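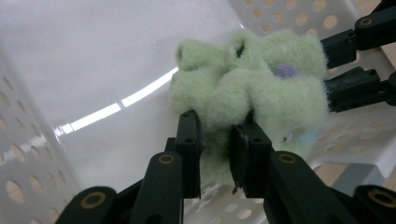 Lucyna Kwiatkowski said the house in Esmont should go to whoever would live in it, and that selling to Grudden was the same as pulling it down. She said this on the phone, with the radio going behind her, and then she asked what I thought.

I told her I hadn't decided.

"You have till June," she said. "Then they take the offer back."

The offer was on the kitchen table under the sugar bowl. Grudden wanted the lot and the strip behind it down to the creek. They had already bought the Nghiêm place next door, and the windows there had been boarded since before Christmas. The letter was dated 15/04/2015 and signed by a man whose name I couldn't read.

After we hung up I went out to look at the strip. My father had planted it with plum trees the year he quit the mill at Clamitz. He put in 30 and lost most of them to a late frost. The ones left had not been pruned in years. They were in bloom anyway, and the grass under them was up to my shins.

He was 78 when he stopped going down there. He lived to 83 and never mentioned the trees again, except once, in the hospital, when he asked if the ladder had been brought in. I said it had. I had not checked.

I found it now, lying in the weeds along the fence. Two rungs were gone. I picked up one end and dragged it up the hill, stopping twice, and leaned it against the back of the house.

Then I called Lucyna back. It rang a long time.

"What does it cost to heat?" she asked.

"Almost 400 a month in winter."

She turned the radio down. "I could do that," she said, "if you left me the stove."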